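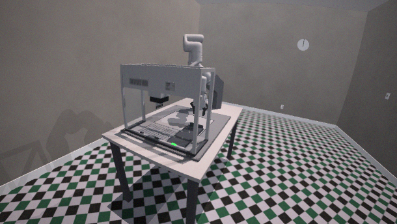 Tiltholm bench cell, shown in simulation with the arm reaching in behind the right front post.

Hi, Lenni Valtonen here. I look after the Tiltholm, and we've got a fault to own up to. In release 570 the arm could start down while the tool carriage was still moving — yikes! Anel Engelbrecht caught it on cycle 1215 of a soak run, and two grippers got bent. If you're on 570, please run the arm and the carriage separately until you've updated. 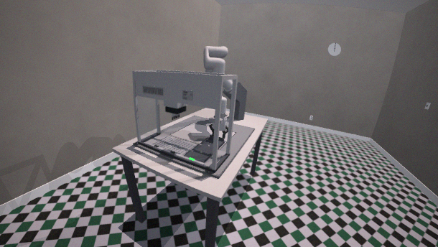 Getting the fix
Release 930 makes the arm wait for the carriage to park. It's free, so go grab it!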